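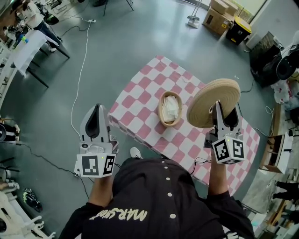 Moisture Loss in Stored Onions Under Two Ventilation Regimes
Janaína Fontes and Kvido Murín
3 June 2021

1. Background

Dry bulb onions continue to respire in storage and lose weight as water vapor through the outer scales and the neck. Small growers in the Kiltirura district store their crop in unheated sheds from September onward. The project compared weight loss in crates kept under passive airflow with weight loss in crates ventilated by a low-speed fan.

2. Materials and method

The onions came from a single field at the Sýkora farm and were cured before delivery. After damaged and thick-necked bulbs were removed, 718 bulbs remained. These were divided between 2 bays of the same shed. Bay A had open louvers only. Bay B had the same louvers and a Dukell duct fan on a timer. Each crate was weighed on arrival and at the end of storage. Storage lasted 130 days. Sprouted or rotten bulbs were removed at each inspection, weighed and entered separately so that they did not appear as moisture loss. 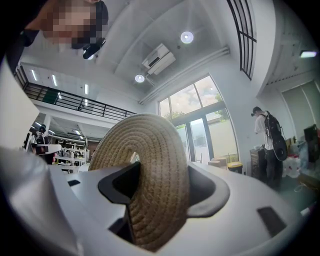 Why was weight recorded by crate and not by bulb?
Single-bulb readings on the shed scale varied too much between repeat weighings to be useful. Crate totals were stable.

3. Results

Bay A received 329 bulbs and Bay B received the remainder. Mean weight loss per crate was lower in Bay A. Bay B had fewer rotten bulbs, and most of the rot in Bay A was neck rot in the bottom layer of the crates against the north wall. Sprouting did not differ clearly between bays. Humidity was logged in Workidik, and the log for Bay B has a gap where the sensor battery failed.

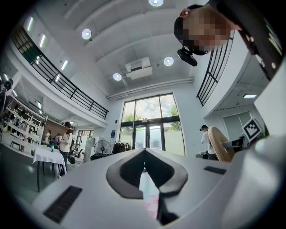
The gap falls in the coldest part of the storage period, when the fan ran least, and the humidity averages for Bay B should be read with that in mind. Crate weights are not affected.

4. Limitations

Only one cultivar and one shed were used. The bays were not swapped, so wall exposure and ventilation cannot be fully separated.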